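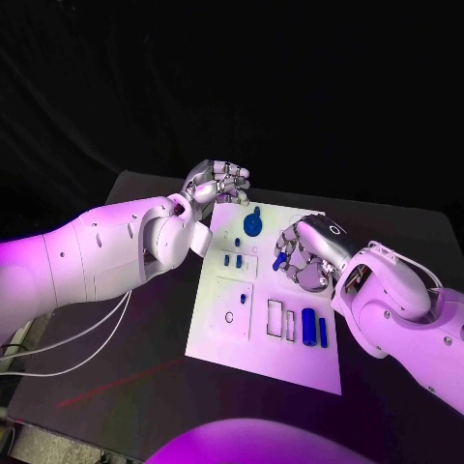

Jotetti makes sorting and matching sets for schools and therapy rooms. Azlan Sembiring started the company in a rented unit in Pastham, cutting every piece himself, and we still work from the same building. There are 7 of us now. Most of our sets follow one plan: a white sheet with outlines on it, and pieces in a single color – blue, for instance – so that shape is what matters. A short cylinder, a small peg and a disc with a stem each ask for a different grip.

The catalog runs to 68 sets, and 186 schools order from us. Replacement pieces are sold singly, because small pegs get lost. Orders placed before 2 p.m. leave the same day. We close for two weeks in August, and email is answered when we get back.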